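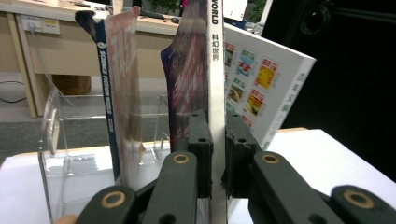 Huet (cryptocurrency)

Huet is a cryptocurrency token issued by Bikberg, a small software company based in Skesarholm. It was sold to the public as a means of paying for storage on a shared network of home computers. Most recorded trading has been between holders hoping for a higher price, and evidence that anyone buys storage with it in quantity is thin.

Background

Bikberg announced Huet in a short paper that described the token as "fuel" for the network. The paper gave a supply limit but did not explain how the limit would be enforced. A later version, published without a list of changes, moved the rules on supply into an appendix and allowed the company to issue further tokens "where growth requires". Growth was not defined.

The first sale took place in 4 rounds. Buyers in the earliest round paid the lowest price and were free to sell after six months, while those in the last round were locked in for longer. Supporters have called this a reward for early backing. Critics point out that it let the cheapest tokens reach the market first.

How it works

Transactions are approved by a group of computers known as keepers. The company's website speaks of an open network with "more than 158 keepers", but becoming one requires approval from Bikberg, and the grounds for refusal are not published. An outside review by the research group Wotton found that 6 of them approved most transactions in the period it studied. Bikberg replied that the period was unusual. It has not released figures for any other.

Holders may lock up their tokens in return for a yearly payment, usually called staking. The payment is made in newly issued Huet.
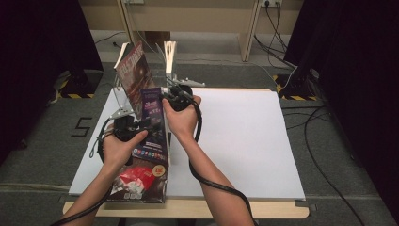 A holder's balance therefore rises while each token represents a smaller share of the total, and the advertised rate says little about whether the holder is better off. The website's calculator leaves this out.

Partnerships

Bikberg has listed 187 partners at one time or another. The term covers a wide range of dealings, including firms that signed up for a free trial and at least one that had closed before the list appeared. No partner is known to have published accounts showing income or spending in Huet. Announcements of new partners have often been followed by a brief rise in price and then a longer fall.

Reception

Among holders, the long decline in price is commonly blamed on large sellers, on exchanges or on the wider market. Online forums devoted to the token have predicted a recovery at each software update. Wotton's review was more cautious, noting that the storage service could run just as well on ordinary card payments, and that the case for a separate token had been stated many times but not tested.

A revised plan for the network was promised for February. The page that was to carry it still shows the earlier plan, with the dates removed.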